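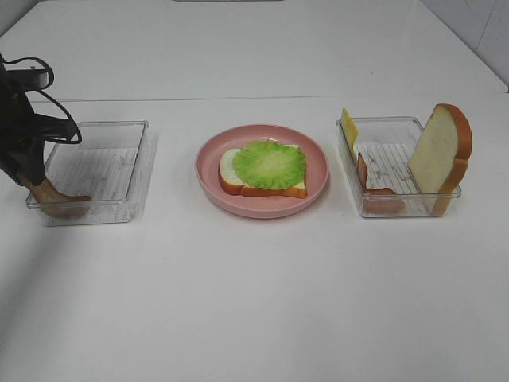
Can a legislative committee make a private company show up to a hearing?

Our state senate's oversight committee wants to hear from Deltelar about the Umthorpe bridge contract, and the local news keeps saying the company has been "invited." My mother invites me to things too, and I have learned that this word covers a lot of ground. Does Deltelar have to come? And if somebody does come, do they have to say anything? I read the notice twice and it is 757 words of "pursuant to."
Posted by tollbooth_ghost

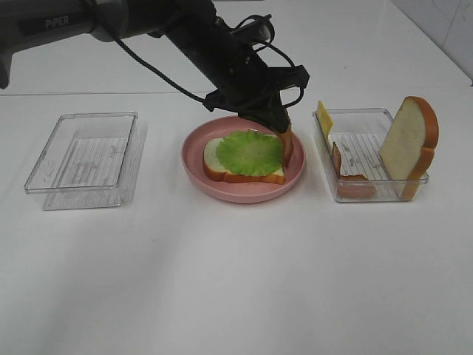 Bethel Wolde

An invitation is only that. Deltelar can send its president, send a vice president with a folder, or send its regrets. Most companies go anyway, as an empty chair with a name card in front of it photographs very badly.

A subpoena is the other thing. Whether your committee can issue one depends on your state. In some places the chair can sign it alone, in others the members have to vote, and in a few the full chamber has to approve. Look in the senate rules under "investigations" or "witnesses." The clerk's office will usually tell you over the phone if you ask nicely before lunch.

If a subpoena goes out and the company ignores it, the committee can ask for a contempt finding or go to court. Both are slow.

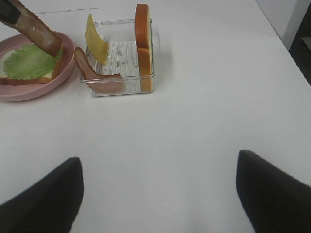
As for saying anything, a person who turns up under subpoena generally has to answer, but they can refuse if the answer might be used against them in a criminal case. That right belongs to people. A company doesn't get it in the same way, so documents are often easier to pry loose than sentences. Expect plenty of "I don't recall" either way — it's legal as long as it's true, and very hard to prove it isn't.

I used to type up hearing transcripts for a living. One ran to 400 pages and I could have fit the answers on a napkin.

gravel_pete

They never come. We had the same deal with Wukmont over the landfill and it was 2 years of letters. Don't hold your breath.

Odette Moulin

Pete, Wukmont did come, in December. You're right about the letters.

One thing to add to Bethel's answer. Check whether the hearing takes public comment, and whether you have to sign up ahead of time. Ours had 20 slots and they were gone by 8 a.m., mostly to people who wanted to talk about a different bridge. Written comments go into the record too, and you can send those from your couch. Keep yours short and put the contract in the subject line so it lands in the right pile.

Also, read the witness list the night before. It changes.

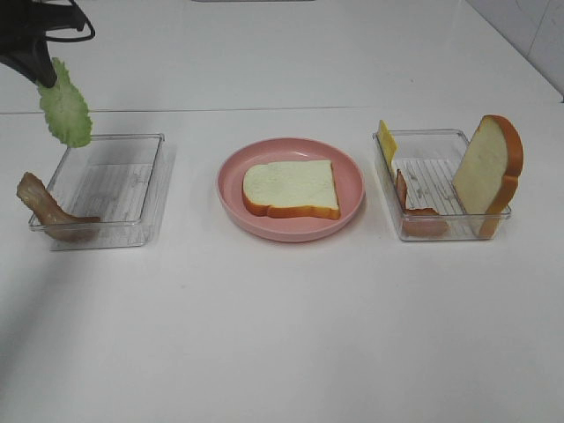 Gripper holding a lettuce leaf over a clear container

tollbooth_ghost

Thanks, all. I called the clerk. In our state the committee has to vote on a subpoena, and no vote has been scheduled. So for now Deltelar remains warmly invited.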